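Piltetier 7 - Checking a Recording

4. Open the episode in the Wornport viewer and drag the slider to frame 1,000. Both camera tracks should move together. 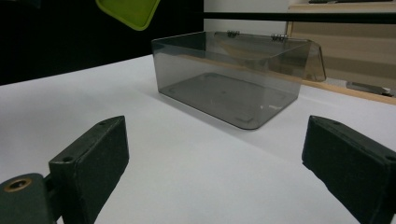
5. If one track lags, set Sync Offset to 13 and press Realign. Larger values are accepted, and regretted.

6. Label each grasp, then press Save.
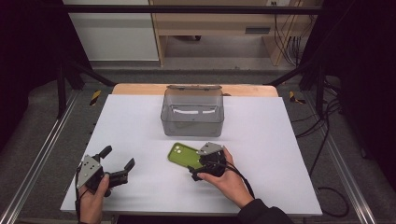 Head view: phone case in front of the hinged box.

Note: Clear plastic confuses the depth filter. Turn it off for tinted boxes - the filter will not ask.

Caution: Save overwrites old labels. Undo covers the slider only.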